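22 March 2021

Lobby seating, continued. I promised Miroslava I'd write this up before I forgot it all, so she gets my brain in the order it comes out!

The green and gray pieces are lovely to look at, and people have completely moved in on them. Mugs, papers, drinks, all of it goes straight on the upholstery (the gray curved bench gets the worst of it), and then somebody sits down next to it and everything leans. I had a good long look at it today with my tidying hat on.

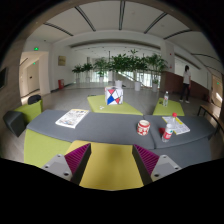
*Gray bench with newspaper, mug and bottle; patterned box on the green ottoman behind.*

So, things to sort out. The newspaper and anything else printed should have one home, and I'd like that to be a rack by the plants. Ásdís thinks a rack will fill up with junk mail in a week and she may well be right, but I'd rather empty a rack than peel damp paper off a seat. The box with the red and blue triangles can stay on its ottoman for now, I like it there.

Drinks are the harder one. The Cistard fabric sheet says to blot and never rub, and it says nothing at all about coffee, so I've written to De Graaf to ask what they use on theirs. No answer yet.
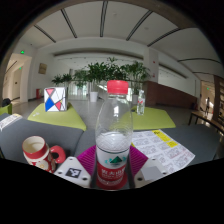 My own feeling is that bottles with the cap screwed on are fine and open mugs should go on something hard. Raltow does a clip-on tray, 55 each, and we could try 5 of them before anybody talks about buying a whole set. Miroslava, can you check whether the clip fits over a curved edge? Their drawing only shows a straight one, and I couldn't find the radius anywhere.

Also still to do: vacuum down the join between the bench segments, and ask Ásdís where she put the spare felt pads.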